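Filippos Lambrakis was up to his elbows in a bucket of rubber crumb when I found him at the Rendell ground, and he offered me a wrist to shake in place of a hand. He has looked after the bowling greens and the hockey turf there for 38 years, and has plenty to say about both.

"People think you roll out the carpet and go home," he told me, once we'd found two chairs and the kettle had boiled. "But the base is everything. If the stone underneath isn't draining, you can buy the dearest turf in the country and you'll still be playing in a puddle."

The old hockey surface came up in February, all 692 rolls of it, and a good many went to farmers out past Flolton for lining their stock yards (one family has done their whole chook run, he's pleased to report). The job was meant to take six weeks. It took nine, thanks to a soft patch near the southern goal that had to be dug out and packed again from scratch.

"Lucero Mamani found that patch," Filippos said. "She walked the whole base in her socks! I thought she was having a lend of me, but she could feel the give in it."
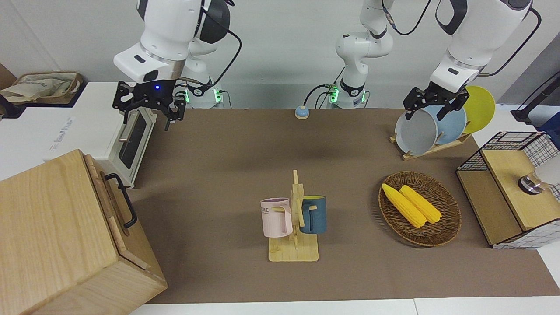
Two white robot arms over a table with a mug tree and dish rack

The new turf is a shorter, denser pile that gets watered before a match, and the players have taken a while to come round to it. Assunta Amato, who captains the women's seconds, told me the ball runs on a good deal further than she was used to. "I overhit everything for a month," she said, laughing. "Now I go to other grounds and everything feels like playing on a doormat."

Filippos brushes the pitch twice a week, always against the lie of the pile, and he'd like everyone to please stop wearing metal studs on it. He's training up Yhon Tello to take over the brushing, and eventually the greens as well, though he was a bit vague about when that might be.

"I said I'd finish up when I'd done 48 years," he said, topping up my cup without asking. "So he's got time to learn."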